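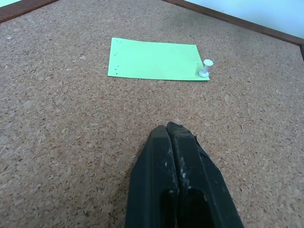
How Military Ranks Work
A page for young readers from the Rultdale Museum of Service History

Every person who serves in the armed forces has a rank. A rank tells others how much responsibility that person holds and who may give instructions to whom. In an emergency there may be no time to discuss who is in charge, so the answer is settled in advance.

Two main groups

Most service members belong to one of 2 groups. Enlisted members carry out much of the daily work of a unit. They may repair engines, operate radios, or care for the sick. Officers plan the work and answer for the results. Many officers attend a college or an academy before they begin.

Moving up

A move to a higher rank is called a promotion. It usually depends on time served, training, and how well a person has done the job. In the United States Air Force, a new officer normally starts as a second lieutenant. The next ranks are first lieutenant, captain, and major. Some ranks share a name but differ in level — a captain in the Navy is senior to a captain in the Army.

Reading a uniform

Ranks are shown by small signs called insignia. They may be worn on the shoulder, sleeve, collar, or chest. Stripes that form a V shape are called chevrons, and they often mark enlisted ranks. Bars, leaves, eagles, and stars are used for officers in the Army and Air Force. 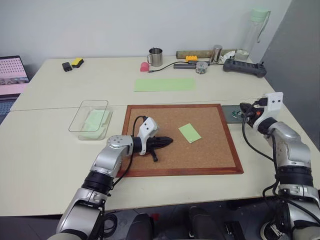 Two robot arms at a white table with a cork board.

Words to know

Chain of command: the order in which instructions pass from senior to junior members.
Salute: a formal greeting, often made with the right hand.
Unit: a group that works and trains together.

Visit us

The Hyun Gallery, on level 2, displays 26 sets of insignia. Children under six must be accompanied by an adult.

Text by Yi-an Lim. Reviewed by Dong-geon Yoon, Education Office.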